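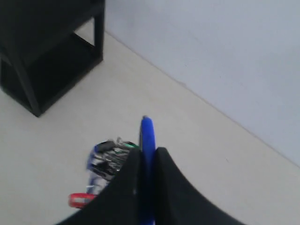 Was macht man mit den kleinen Dingen, die auf dem Boden liegen bleiben?
Man hebt sie zuerst auf und sortiert sie danach, Stifte zu Stiften und Verpackungen in den Abfall.

Stokum, 5. August 2020 – Der Ordnungsdienst Brillex beginnt im September mit einem neuen Angebot für Familien und kleine Büros. Es heißt Karam und beschäftigt sich nur mit dem Fußboden: mit Stiften, Kappen, leeren Packungen und allem, was unter die Regale und an die Wand rollt.

Ein Termin dauert 3 Stunden und kostet 82 Euro. In der Probezeit haben 178 Haushalte in Stokum und Trorkell teilgenommen. Dabei wurden mehr als 3.000 Gegenstände vom Boden aufgehoben und an ihren Platz gebracht.

„Viele Leute räumen zuerst den Tisch auf, und der Boden kommt am Schluss, wenn man schon müde ist“, sagt Wubit Habte, Leiterin von Brillex. „Wir fangen unten an. Am Anfang war ich selber skeptisch, aber für ein Kinderzimmer ist diese Reihenfolge sehr angenehm.“

Die Kunden bekommen zwei Behälter, einen für Schreibsachen und einen für Kleinteile, deren Herkunft noch geklärt werden muss. Weggeworfen wird nur, was der Kunde vorher freigegeben hat. Möbel werden bei dem Termin nicht verschoben.

Anmeldungen nimmt Ziad Srour ab sofort im Büro Stokum entgegen. Für Trorkell ist Định Phan zuständig.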